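Section 6. Working Beside the Usent Sorting Arm

The arm now does the lifting and stacking at each Urnden bench. Operators set out the parts, watch the run and sign off the count.

6.1 Checking the grip

1. Stand outside the bench line and start program 38.
2. Look at both contact pads while a cube is held. Report a ragged pad edge to the shift lead. 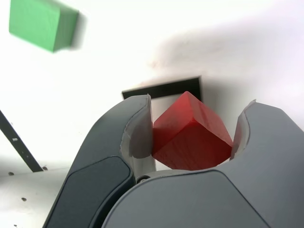

6.2 Checking the stack

1. Confirm that the lowest cube is inside the black square. A slight offset between cubes is acceptable.
2. Keep hands off the table while the fingers are open above a cube.

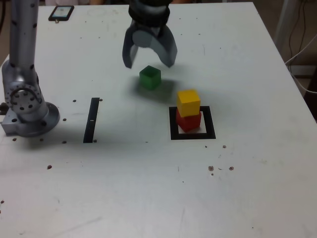
6.3 Handing over

1. Press Hold and log the count on form 1447 – both operators sign.

Caution: Never clear a part by hand during a run.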